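十月进度，发给 Cúc Hà，抄送 Ngân Ngô。赶着写的，格式先不讲究，有问题直接回邮件。

## 总体

Ternwood 公寓，长租改造，二期。比计划慢一点，主要卡在电梯验收和 Travex 的门锁对接。预算没超。租约这边比预想好，两居室基本不愁，一居室朝北那几套还要想办法。

- 已签约并入住：33 套
- 本月来访登记：352 组（含中介带看，重复的没剔）
- 公共区域改造：大堂完工，二层走廊完工，三层刷漆中
- 未结事项：电梯、门锁、地下自行车房的排水

## 房源与定价

一居室包网费和物业费，水电另算。客人问得最多的还是"到底包不包电"，网页上写得不清楚，Chiến Văn 已经改了中文和越南文两版，英文版还没动，我催。

定价没调。上次会上说朝北的降一档，我的意见是先不降，改成送第一个月的停车位。理由：降了以后续租很难涨回来，停车位反正空着。Ngân Ngô 不同意，她觉得租客大多没车，送了等于没送。也有道理。这条请 Cúc Hà 定。

家具标准按九月那份清单走，每套卧室一床一柜，客厅沙发加餐桌，厨房给基本餐具。有两家租客要求空房，允许了，家具收回仓库，合同里加了附页。仓库快满，下个月要么再租一间，要么把旧书桌处理掉。
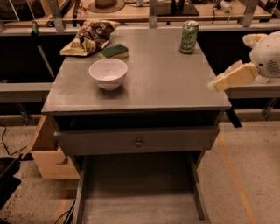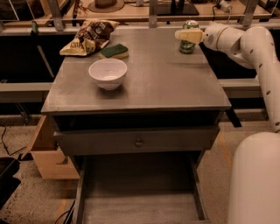

灰色床头柜。

窗帘供应商换了，原来那家交期一拖再拖，Karnorov 接手以后两周内装完了五层。质量还行，遮光布有一批色差，已退，他们认。尾款压着，等补货到了再付。

## 维修

本月报修集中在三件事：热水、下水、门锁。

热水是六层和七层，早上水温上不来。Kha Phí 查过，循环泵的定时设错了，早高峰前没启动，改到 5:30 以后投诉基本没了。保温层有一段破损，材料已订，没到。

下水是老问题，西侧立管。通过一次，管用了不到三周。Kha Phí 建议换掉一层到二层那段铸铁管，报价还在等第二家。第一家的报价偏高，而且不含恢复墙面，我没敢签。

门锁：Travex 的系统和我们的租约系统对不上，退租以后密码不会自动失效，现在靠前台手动删。这个有安全风险，先说清楚。他们答应出补丁，已经答应过一次了。我的要求是下次版本必须带，带不了就按合同扣服务费。请法务帮忙看一眼条款，第几条我忘了，在附件里。

## 电梯

2 号梯改造完成，等验收。检验那边排期往后推了一次，新的时间还没给。这期间只有 1 号梯在跑，搬家高峰的时候排队很厉害，住户有意见。临时办法是搬家必须提前预约时段，上午 9 点到 11 点，下午 2 点到 4 点，其他时间电梯不给锁。效果一般，中介不守规矩，周转房那几户也不守。下个月准备收押金，超时扣。

## 住户关系

Chiến Ông 这个月接手前台，交接还算顺，夜班缺一个人，招聘中。他提了几个事，我原样转：

1. 快递柜不够用，大件全堆在前台后面，消防通道那边也放过，已经清走。
2. 访客登记还是纸本，晚上看不清字，想换平板。
3. 垃圾房周末没人收，味道大。

第 3 条已跟保洁公司谈妥，加一次周末清运，费用从公共维护里出。第 2 条等 Travex 的事有眉目再说，免得又多一套系统。第 1 条要花钱，见下面。

另外 Tô 街那侧的邻居又投诉装修噪音，我去过一趟，态度客气但坚持。现在钻孔的活全挪到上午十点以后，工期因此要多几天，三层走廊受影响最大。

押金纠纷一起，租客说墙面的霉是入住前就有，我们入住照片拍得不全，没有那面墙。退了全额。以后交房照片每面墙都要拍，柜子后面也要，模版已经发给前台。

## 费用

大项都在预算内，明细表另发。需要说明的两笔：

- 快递柜扩容，设备加安装报价 1505 欧元，没列在原预算里，申请从预备金走。
- 三层走廊换踢脚线，原来说修，拆开发现底下受潮，只能换。已经做了，先斩后奏，抱歉。金额在明细表里标黄。

预备金目前只动过踢脚线这一笔，快递柜批了就是第二笔。立管如果真要换，预备金可能不够，到时候单独打报告。

## 下个月

- 电梯验收，拿到合格证就恢复双梯
- 三层走廊收尾，四层进场
- 立管第二家报价，比价以后报上来
- 朝北一居室重新拍照，现在网上那组太暗，还是施工时候拍的
- 续租意向摸底，合同到期前两个月的住户先问一轮，Chiến Ông 负责打电话，Chiến Văn 负责记
- 英文版页面，包括费用说明和宠物条款
- 夜班招人，面式已经约了两个

## 需要你们定的

朝北房源是降价还是送车位。快递柜那笔批不批。Travex 再拖的话，能不能直接换供应商，我这边需要一个授权，口头的不行，上次就吃了这个亏。

前两条最好在下次例会之前给我，报价有效期不长。电梯一有排期我单独发消息，不等下份报告。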